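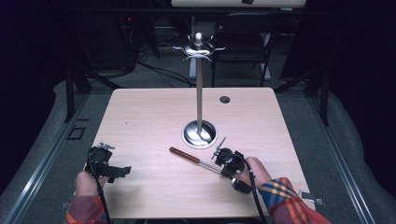

Second-hand desk top has a dull area, can I fix it without sanding?

posted by quietmarten in Furniture and Repair

Hello everybody. In August I bought a used desk from a shop called Fletolura, I paid 89 for it and I am happy with the price. The problem is the top. When I look at it from the side, near the window, there is an area where it does not shine like the rest. My finger does not feel any difference. I do not know if it is real wood or only a printed layer, the seller also did not know. I have tried warm water with a little dish soap, and it changed nothing. I am renting and I have no garage, so I would like to avoid sanding and strong smells. Is there something gentle that I can try first?

Fletolura users, if you know how their desks are made, please write also. 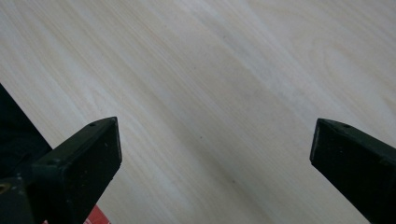
One more detail, I work on it every day, so it cannot stay wet or sticky for a long time.

3 replies

oldpinegate

First you must find out what it is. Look at the underside and at the edges. If the grain lines continue from the top over the edge and the end of the board, it is probably solid. If the edge has a separate thin strip, it is veneer or a printed surface. If there is a hole for cables, look inside it, the cut often shows the layers very well.

For a printed surface, do not use oil or wax. It stays on top and collects dust. For veneer you should not sand, the layer can be less than 1 mm and you go through it before you notice. A dull area often comes from old polish. Put a little mineral spirits on a white cloth, open the window, and test in a corner for 5 minutes. If the cloth becomes yellow or brown, it is old polish and you can continue slowly with clean cloths.

tresk121

just put a desk mat on it. I have one from Pleltora, 900 mm wide, it covers everything

quietmarten

Thank you both. I looked at the edge and there is a thin strip, so I will not sand. I will test the corner tonight after work and then decide about the mat.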